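Main page | Contents | Recent changes | Random article

Duvari folding cell

The Duvari folding cell is a tabletop work cell used to record and replay garment folding with a pair of hand-held grippers. It was first set up in Itatlow by the automation firm Šťastný and is maintained under the Trilo upkeep plan.

Layout

The cell is built around one low table on a carpeted floor. Each working position has a number, and the table is held to its mark with tape so that its place does not drift between sessions. Curtains on both sides keep stray light off the work surface.

Setup

Both grippers are cabled. Before a session the operator opens and closes each one fully, checks that the jaws meet along their whole length, and lays the cables clear of the fabric. A garment is then placed on the table and handled from its two ends. Sweatpants and other soft knits are common test items – they wrinkle easily and show up a weak grip.

Maintenance

Jaw pads are replaced after 695 folds. Linkage screws are checked every 50 folds, and any screw that turns freely is refitted with thread locker. Cable wear is the most frequent fault. It usually begins where the cable leaves the gripper body, and the standard repair is to cut back the damaged section and fit a new connector, a job of 11 minutes on the bench. After any repair the gripper must pass two test folds before it returns to use.

Revisions

The upkeep schedule was last changed on 15/05/2021, when the interval for linkage checks was shortened.

Contact | Copyright Duvari Reference | Back to top

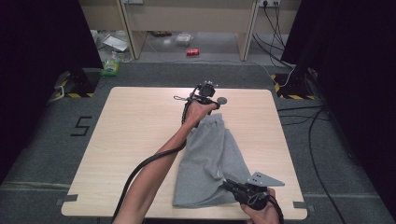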